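Notebook, Graltura trial - simulator license review
8/15/18, C. Maglaya

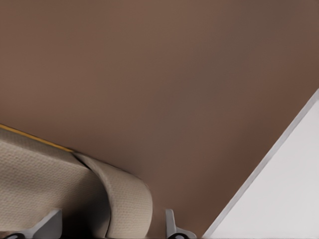 Can Graltura's cloth model stand in for bench time when we tune grasps on soft goods?
For choosing approach angle and finger spacing, probably. For grip force, not on what we have seen so far. The evaluation license covers one seat and expires in November, so the force question needs to be settled before then.

Setup as of this morning: two-finger gripper, beige padded textile with yellow trim along one edge, brown surface under it. Grasp target is the folded flap. Fingers are set to come in on either side of the fold and close across it. Wrist view on, default lights.

Install notes. The Dollis machine took the package without trouble. The Toom machine did not - the license daemon wants a fixed host name and ours changes on reboot. Begoñe pinned it by hand. Put that in the setup page before anyone else tries.

Cloth parameters. The vendor sheet lists stretch, bend, shear, thickness and a contact offset. Thickness is cosmetic above a certain value: the rendered padding grows but the contact shell does not follow. I had it set high for two days and was reading the finger gap off the render. Those runs are marked void in the log. Use the contact shell overlay for any measurement.

Bend stiffness at 80 (their units, undocumented) gives a fold radius close to the sample piece on the bench. At the default the flap goes flat under its own weight and there is nothing to close on. Shear left at default. Friction between finger and cloth is one scalar with no direction to it. Our sample slides more easily along the weave than across, so expect the simulator to be optimistic on any pull that is off axis.

Step size. With the coarse step the flap passes through the left finger when closing speed is above the slow setting. Halving the step fixes it and slows the run to well under real time. Cloth self-contact is a separate switch, off by default, and it should be on for anything folded. Without it the inner layers of the fold merge and the grasp looks better than it should.

Batch run. 131 closes on the flap with start pose varied, fixed seed, log in the shared folder under Brilport. 6 ended with the solver diverging, all at the steepest approach. I have excluded them from the grasp totals and listed them separately. Begoñe thinks they should count as failures. Left open.

Memory climbs through a batch and is not released between runs. Restarting the process every 20 or so would be a nuisance, so I wrapped it in a script that restarts on a threshold. Script is checked in.

Cost. The quote is 700 per seat per month, cloth module included, support extra. One seat would do if we queue jobs overnight. Two if Begoñe is to keep the rigid parts work going at the same time.

Support. Asked on Monday about the thickness issue and about directional friction. First reply was a link to the page I had quoted in the question. Second reply confirmed thickness is render only and said directional friction is planned, no date given.

Open items
- repeat the batch with finger friction lowered, same seed
- bench pulls along and across the weave, with the load cell (BR)
- ask whether the evaluation can be moved to the Dollis machine without a new key
- check that the trim is a separate material in the mesh or only a texture. If only a texture, it has the same stiffness as the body and grasps near that edge should not be trusted

Void runs are still in the folder. Do not plot them.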